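ok so a few people asked how the move to Ellside went and the short version is: we live here now, the boxes mostly don't have names on them, and I have opinions about refrigerators. Thread, I guess

First thing. Measure your doorways. I measured the kitchen, I measured the wall, I measured the gap next to the window, and I did not once think about the door to the stairwell. The old fridge is now living its best life in Chiamaka's garage, full of seltzer

Which meant buying a new one in the same week as paying movers, and wow do I not recommend that. The first store quoted me 1262 with delivery. I said let me think about it and went and sat in the car and ate a granola bar

Second place had the same size for 936, scratch on the left side, and the left side goes against the wall anyway!! Sold. The guy threw in the water line kit too (we don't have a water line but I took it, obviously)

Things I'd pack differently: the kitchen. All of it. I wrapped every single mug like it was going to the moon and then tossed the can opener in a bag with the shower curtain. We ate cereal for dinner two nights in a row — from mugs, because I could find the mugs

Also label the SIDES of the boxes. Everybody writes on the top and then you stack them and it's just a wall of mystery cardboard

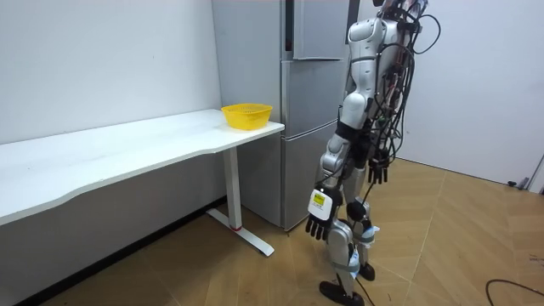
tall silver fridge, white desk, yellow basket

Speaking of baskets, open plastic baskets beat boxes for anything you need in the first couple of days. Chargers, scissors, toilet paper, the good knife, dog leash. Grab the handles and go, no tape. My aunt Roswitha told me this years ago and I nodded and did not listen

Desk update for the people who care about desk stuff (hi Bello): white was a mistake for me personally. I drink coffee like a raccoon. There's a ring on mine already and I have tried baking soda, dish soap, and the melamine sponge thing. Sponge won, but it dulled the finish a little, so try a corner first

Fridge people, question for you. The manual says let it stand upright for a few hours before plugging it in if it rode on its side. Mine rode standing up the whole way. I waited anyway and everything in the cooler got sad. Did I need to??

Still missing: one box of books, the bathroom scale (no rush), and every hex key I have ever owned. If Hernán is reading this, I think you have my drill

Next up is the hallway closet, where I plan to put up shelves with my 20 dollar level and a lot of confidence. Will post the holes in the wall when I have them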